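Trying out grippers at Adugna: your questions answered

Which grippers can I try?
At the moment there are two, the Semel and the Nulleck. Both are two-fingered and both fit the same arm, so you can do a morning with one and an afternoon with the other and still remember how the first one felt!

Is there a big difference between them?
More than we expected, to be fair. The Semel closes faster, and people who mostly pick up boxes tend to love it. The Nulleck is gentler and a bit slower, and in our September comparison (2374 grasps, all on the same table) it dropped 187 things, most of them small and round.

May I bring my own objects?
Please do! Up to 15 is fine, so long as none of them leak.

Do I need a wrist camera?
No, ours is already fitted and you're welcome to use it. If you'd like your own, drop a line to Abrehet Derese first, as the mounting plate takes a little while to swap over and she likes to have the right screws out.

How long is a session?
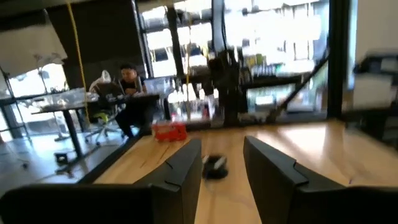
Usually 5 hours, with a break whenever you fancy one. You can take your recordings home on a drive, or we'll send you a link the next morning.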